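Countertop bin

A countertop bin is a small open or lidded container kept on a table, bench or kitchen counter to collect light waste or items waiting to be sorted. It is usually made of molded plastic and is emptied by hand into a larger bin.

Most countertop bins are taller than they are wide, with sides that taper toward the base so that empty bins can be stacked for shipping. The rim is often thickened into a lip, which stiffens the opening and gives the fingers a place to grip. Rounded corners make the inside easier to wipe.

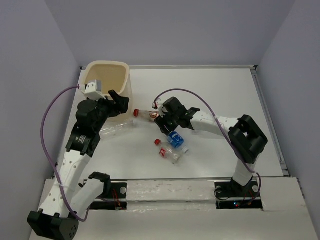
A tall cream-beige plastic bin at the far left corner of a white tabletop, near a red-capped bottle.

Bins of this type are normally placed in a corner or against a wall, where they leave the working area clear and are less likely to be knocked over. Food scraps call for a lid or a liner, while caps, wrappers and paper can be kept in an open bin.

The Jonport household range, sold by Lockwood, included an open model 25 centimeters tall and a lidded model 18 centimeters tall. Both could be washed in warm water with dish soap.

See also: Waste container, Kitchen caddy, Desk organizer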